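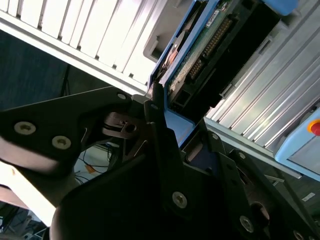
**Unit 4: Housings and the boards inside them**
Wikasside Workshop Course, handout 7

Welcome back! Last time we stayed with bare boards. Now we get to the part I like best: what happens when a board has to live in a box with other parts, and someone has to reach in there later and get it out again.

## Walls and compartments

A housing does far more than keep dust off. Inner walls hold a board upright, keep wiring away from it and stiffen the whole shell (squeeze an empty one and you'll feel it!). Setting a board on edge saves a lot of floor space, but it also means you pull it *along* its length or straight up - never sideways.

## Connectors

Look at these before you touch anything else:

- How many rows of contacts, and which way do they face?
- Is there a key or notch?
- Could two neighbors be swapped by mistake?

Multi-pin connectors love to look alike. On the Aseo practice unit the long one has 28 contacts, and the short one beside it will accept the wrong plug if you push hard enough. Please don't push hard enough.

## Working on a slotted table

Slots are wonderful for clamping and terrible for small screws. Use the tray. Set the housing down so it can't rock, then check it again with one hand resting on the end panel.

## For next time

Read Ragnarsson, pages 163 to 170, and sketch one housing from home with the lid off - unplugged, and nothing with a mains supply inside. A old remote or a toy is perfect. Mark every wall and write down what you think it's for. Wild guesses welcome!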